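How Does an Idea Become a State Law?
Young Readers' Pages, by Haiyan Meng
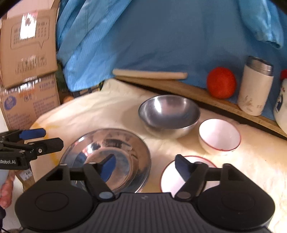 Boyang Peng wrote to ask why a law takes so long to make, when a teacher can make a new class rule before lunch and everybody must follow it by the afternoon.

I like this question very much. To answer it, we will follow one idea from its beginning. On the way we will meet some difficult words, and I will explain each of them when it comes.

A rule and a law

A rule is made for one place. Your school has rules, your swimming pool has rules, and maybe your kitchen has a rule about who washes the cups. A state law is for everybody inside the state. It can tell people what they must do, what they must not do, or what the state must give to them.

A class rule concerns perhaps one room. A law concerns a farmer, a bus driver, a baby and a grandmother, all at the same time. For this reason many people have to look at it first.

Someone has an idea

In the town of Mamthorpe, a student named Wulan Simanjuntak noticed that the only drinking fountain in her school was on the ground floor. Her classroom was at the top. She thought every public school should have a place to fill a water bottle on each floor.

She told her family, then her class. The class wrote letters, and other schools heard of it and wrote letters too. In the end there were more than 1,000 of them.

You do not have to be a grown-up to write to a lawmaker. You cannot vote until you are 18, but you can send a letter at any age, and the people in the office will read your letter if they can read your handwriting!

The idea gets a number

A lawmaker is a person who was elected to make laws. "Elected" means that the people of one area voted for this person. Only a lawmaker can bring an idea into the state legislature, which is the big meeting of all the lawmakers. In most states it has two parts, called the House and the Senate. (The state of Nebraska has only one part. If you ever play a quiz game, this is good to know.)

Wulan's lawmaker was Donnie Strachan. He asked a lawyer at the legislature to help put the idea into careful words. When an idea is written in this way, it is called a bill. It is the same word as the paper you get in a restaurant, but it has a different meaning.

Each bill receives a number, so that people do not mix them up. This one became House Bill 379.

A small group looks at it

The legislature receives so many bills that all the lawmakers together cannot study every one. A bill goes first to a small group called a committee. There is a committee for schools, one for roads, one for farms and so on.

The committee can hold a hearing. This is a meeting where ordinary people may come and speak. At the hearing for House Bill 379, Wulan spoke first. After her came Sihan Lu, the head of a very old school. She said that she liked the idea, but her building had thick stone walls, and new pipes would cost a lot of money. She asked who would pay.

It was a fair question, and the committee changed the bill. Now old buildings could have more time, and the state would pay half of the cost. A change to a bill is called an amendment.

Many bills stop at the committee and do not go any further. Sometimes the same idea comes back a year later with better words.

The vote

After the committee, the bill goes to the full House. The lawmakers talk about it, and this talk is called a debate. Some speak for the bill and some speak against it. They may disagree strongly, but they must wait for their turn, as you do in class.

Then they vote. House Bill 379 got 64 votes for "yes", and this was enough to pass.

But it is not finished! The bill must now go to the Senate, and there it begins again with a committee, a debate and a vote. If the Senate changes some words, the House has to agree to the new words. Both parts must say yes to exactly the same text — even a comma can be important.

The governor's desk

The governor is the leader of the state. When both parts of the legislature have said yes, the bill goes to the governor, who can usually do one of these things:

Sign it. Then it becomes a law.
Say no. This is called a veto. It is a Latin word and it means "I forbid".
Do nothing. In many states the bill then becomes a law after some days, without any signature.

A veto does not always end the story. The lawmakers can vote one more time, and if a very large part of them still says yes, the bill becomes a law even when the governor does not want it.

The governor signed House Bill 379 in July.

When does it start?

A law may be signed in one month and start in another. People need time to read it and to get ready. The law about the water bottles said it would start 90 days after it was signed. The first day when people must follow a law is called its effective date.

Can a law be changed?

Yes. Lawmakers can write a new bill that changes an old law or removes it, and this bill must make the same long trip. A court can also stop a law, if the judges find that it does not agree with the constitution. The constitution is the highest law, and all the other laws must fit under it.

So, Boyang, a law is slow for a reason. Every stop on the way gives somebody a chance to find a mistake. Without the hearing, the question about the stone walls would maybe come too late.

Words to remember

Bill: an idea for a law, written down
Committee: a small group that studies the bill
Hearing: a meeting where people can speak about the bill
Amendment: a change in the words
Veto: when the governor says no
Effective date: the day when the law starts

Something to try

Think of one thing in your town that you would like to make better. Write it in one sentence. Now give the sentence to a friend and ask what could go wrong with it. Write your sentence again, with one amendment. You can find the name of your own lawmaker on the website of your state legislature, or ask at the library.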